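In defence of the small label
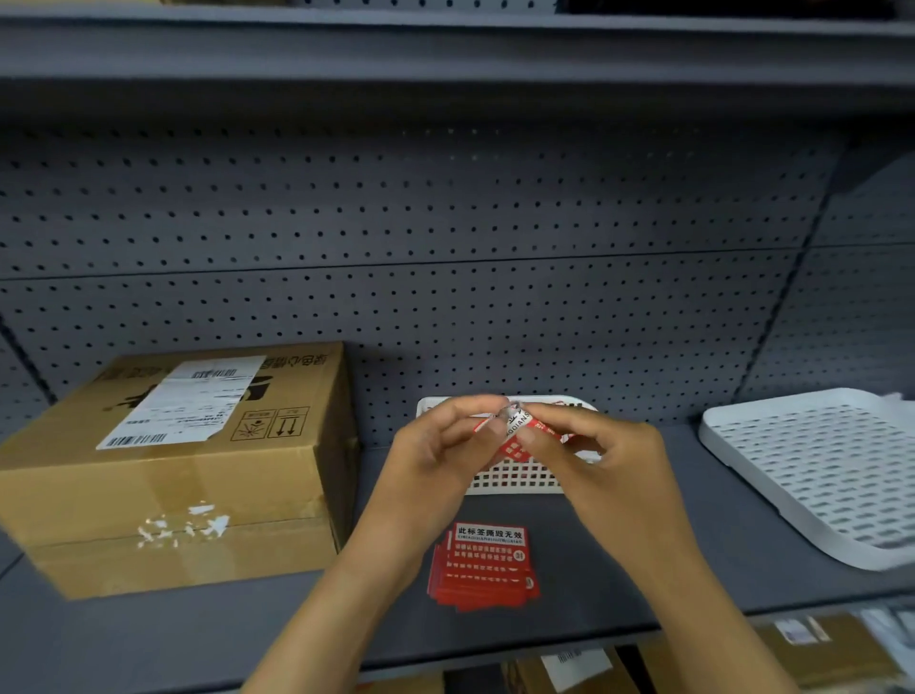

A red and white label between two hands, with more of them in the basket and in a pile on the shelf.

For two years I bought my tea from a shop in Elton that closes its parcels with a seal, and for two years I was annoyed by it. The seal never came off in one piece. It left a grey line of glue on the tin, and my fingernail was never strong enough. I wrote to them once and asked why they could not use simple tape like everyone else. The answer was polite and short: the seal is supposed to break.

I have thought about this answer more than it deserves, perhaps. The label in the pile carries the words 此标签撕毁无效, which can be put into English as "this label is invalid if torn". It is a hard sentence for such a small paper. Most of the words on a parcel ask us for something: keep dry, this way up, please recycle. This one makes a condition. If the label is whole, it speaks for the goods. If it is torn, it does not speak any more, and you must start asking questions.

My opinion is that we have become too impatient with this kind of thing. We like packaging that opens with one finger. Last November the parcel firm Resmont, from which I get most of my household orders, announced that it would stop using closing labels on small boxes, and the reason given was the comfort of the customer. I am a customer and I was not comfortable. The next box came with a flap that could be opened and pressed down again 10 times without a mark. Everything was inside, I believe. But I had no way to know it, and before I had one.

I worked for a short time in a packing room myself, when I first came to Surnar. We packed replacement parts for sewing machines. I remember the shelves, the cardboard that dries your hands, and the labels, which I was sure would be the easy part. They were the difficult part. A label wants to stick to the thumb, then to the other thumb, then to itself. If you pull it from the corner it curls. If you hold it by the middle you lose the straight edge. My best day was 296 boxes, and on that day I spoiled 43 labels, and I was told about the second number before the first.

So when people say that packing is work without skill, I do not agree. It is done with the ends of the fingers, usually with both hands close together, and the person who opens the box will look at the result for one second and destroy it. I know few other jobs where the careful work is made for being destroyed. A cook, maybe.

There are good arguments against me. A seal is one more piece of waste, and when it is stuck on a cardboard box it makes the box harder to reuse. It can also be copied, and then it is worse than nothing – a false promise in nice colours. A neighbour of mine who repairs radios dislikes these labels for another reason. He says that they frighten people from opening the things they own, and that a person should be allowed to look inside his own radio without losing all his rights. Here I think he is correct. A seal on the way to the buyer is a service. A seal that stays after the buyer has paid is a kind of lock, and the two should not be confused only because they look similar.

But I would keep the first kind. I would make it of paper, I would print on it clearly what it means, and I would put it where it must be torn. Lim, the stationery shop on my street, still closes even a small bag of envelopes with a sticker, and I have stopped complaining about it. I cut it with the kitchen scissors now, and the glue comes off the tin with a little cooking oil.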